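Enseñar con las manos: el taller de Vadum ya tiene a su primer robot en clase

2025-06-02

El taller de automatización de Vadum lleva desde mayo volcado en una tarea que suena sencillísima y que engancha a todo el que pasa por allí: enseñar a un brazo robótico a coger una pieza y dejarla en la zona correcta de una mesa, sin escribir una sola línea de trayectoria. Las demostraciones las hace una persona, unas veces guiando el brazo con la mano y otras desde un mando a distancia, y el sistema aprende de lo que se ha grabado.

El proyecto se llama Gevau y lo dirige el ingeniero Ruairi Purves, que llegó al taller con una idea muy clara de por dónde empezar. «Queríamos una tarea que cualquiera pudiera enseñar en su primera tarde», cuenta. «Te sientas, coges el mando, haces el movimiento dos o tres veces para soltarte y ya estás grabando. ¡La gente no se quiere levantar de la silla!»

Hasta ahora el equipo ha reunido 514 demostraciones válidas, grabadas por 17 personas. Hay estudiantes de formación profesional, dos torneros jubilados y buena parte de la plantilla de Lecomte, la empresa de utillaje que cede las piezas. Cada una tiene su manera de moverse, y a Purves eso le entusiasma: unos bajan en vertical y sueltan sin dudar, otros se acercan de lado, corrigen, vuelven a subir. Todo se guarda, también las correcciones, porque el robot necesita ver cómo se sale de una mala posición.

La zona de trabajo se marca con cinta azul de pintor. Las tiras delimitan las regiones entre las que hay que mover la pieza, y quien maneja el brazo las usa como referencia en la pantalla, donde ve lo que recoge la pequeña cámara de la muñeca.

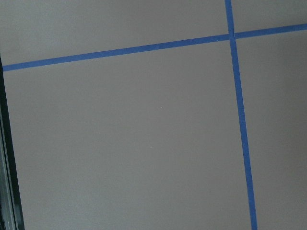
La superficie de trabajo con las dos tiras de cinta azul, desde la cámara de muñeca del brazo.

Una sesión normal dura 20 minutos. La persona que demuestra recibe una consigna («de la región grande a la estrecha», por ejemplo), ejecuta el movimiento y pulsa un pedal para cerrar el episodio. Entre uno y otro, un compañero recoloca la pieza en un punto distinto. Parece monótono sobre el papel, pero en la sala se oyen aplausos cuando alguien encadena varias entregas limpias seguidas.

Guiar el brazo a mano y teleoperarlo dan resultados diferentes, y el taller está comparando los dos métodos. A mano se aprende antes y el gesto sale más suave. Con el mando cuesta más al principio, aunque los datos se parecen mejor a lo que el robot verá cuando trabaje solo, sin los dedos de nadie delante de la cámara. Purves no quiere adelantar conclusiones hasta tener el mismo número de episodios de cada tipo.

El siguiente paso será mover las cintas. El equipo cambiará el ángulo y la anchura de las regiones para comprobar si lo aprendido sirve también con otro reparto de la mesa, y después llegarán piezas de formas nuevas. Las grabaciones se ordenan con Altimness, el programa de etiquetado que ha desarrollado el propio taller.

Quien quiera probar puede apuntarse en la recepción de Vadum. No hace falta experiencia previa y los grupos son de cuatro personas como máximo.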